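El matraz 26 olía a té viejo. Buena señal, o eso decían en Detby. Turno de noche, 38 grados en la estufa, el extracto de hojas virando a pardo — por fin. Seis semanas esperando ese color.

Apunté la hora. Mal. La taché.
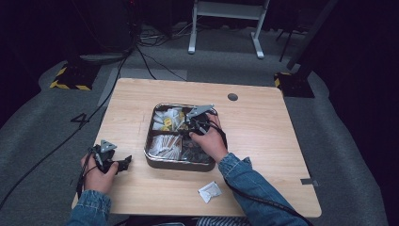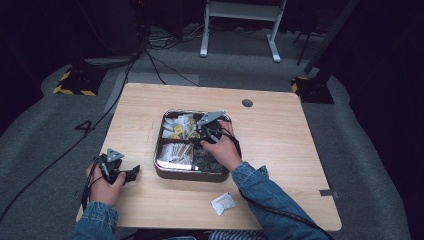
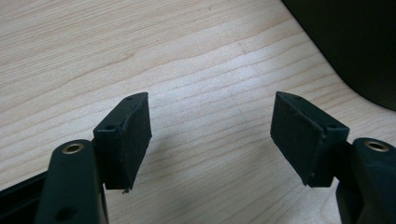

Sobre la mesa de madera clara.

Llamaron de Fardale. Que si había plata o no había plata. Les dije que sí, que creia que sí, que mirasen ellos el espectro. Silencio. Colgaron.

En la placa, el hongo de Skedness seguía creciendo, tan tranquilo. Le puse 500 microlitros más — sin permiso. Apagué la luz y me quedé allí, de pie, escuchando la centrífuga.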